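3.2 Surface lightness and the search for small objects

We now turn to the part of the study that surprised us most and that we most enjoyed running. Section 3.1 dealt with clutter, and the result there was the expected one: more things on a surface means a longer search. Lightness is a different matter. Home advice columns have told people for decades that pale surfaces make a room feel bigger and make lost items easier to find, and the first half of that claim has been tested many times. The second half has hardly been tested at all!

Our starting point was the household search diary designed by Chaudhary and Vashisht for the Rennie pilot. Participants wrote down each time they looked for a small item at home (keys, an earring back, a pill, a screw), where they looked, and how long it took. The diary gave us 2446 usable entries. Entries were dropped if the item was never found, if two people were looking at once, or if the surface could not be placed in one of our lightness bands from the participant's notes. Dhillon and Uniyal coded the surfaces separately and then met to settle the cases where they differed. Most of those disagreements were over mixed surfaces such as speckled stone, which we moved to a group of their own.

A word on what we mean by a pale surface. We use the term for anything in the top two lightness bands, whatever it is made of, provided it has no printed or woven pattern. Gloss was coded separately. A matte pale surface next to a mid-grey floor, as in Figure 4, is a typical pairing in our material, and it matters for the analysis because a search rarely stays on one surface. People look at the top, then at the floor, then at the top again, and each switch asks the eye to adjust. 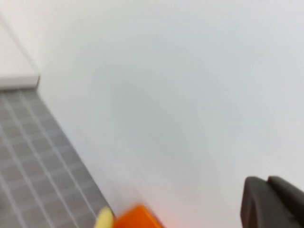 Figure 4. A smooth, matte, pale grey-white surface beside a floor of small grey tiles with lighter grout lines.

The diary entries show a clear pattern. Dark items on pale surfaces were found fastest, as anyone would guess. Pale items on pale surfaces, though, were not the slowest group. That place went to pale items on floors with a regular grid, and the gap held up when we looked only at searches made in daylight. We think the grid itself is doing the work. Each line is a small edge, and a small object is mostly edge too, so the searcher has to reject one line after another before landing on the thing that is missing. A plain surface offers very little to reject. Even a faint shadow under a white button can be enough to give it away.

To check this outside the diary we ran a short search task at the Stondetti test house. Each participant looked for one item at a time on a plain or a gridded panel, with the order shuffled, for a total of 3000 trials. Arroyo set the lighting to 2 levels, a bright one meant to match a kitchen at noon and a dim one closer to a hallway in the evening. In bright light the plain panels won easily. In dim light the advantage shrank, and for the palest items it nearly vanished, which fits the idea that people were relying on small shadows that the dim setting washed out.

We were delighted to see the same order of conditions in both data sets, given how different the methods are. There are limits, of course. Diary keepers are poor judges of time, and several told us that they filled in the evening's searches all at once before bed. The panels were upright, while most real searches are done looking down. We also had far fewer entries for wet rooms than for kitchens, and a follow-up planned for March will add bathrooms and laundry areas to the sample.

One side finding deserves more room than we can give it. Participants who swept a flat hand across the surface found items sooner than those who only looked, and the benefit was largest for pale items on pale surfaces. Section 3.3 takes up touch in detail, using the subset of diary entries in which the method of search was recorded.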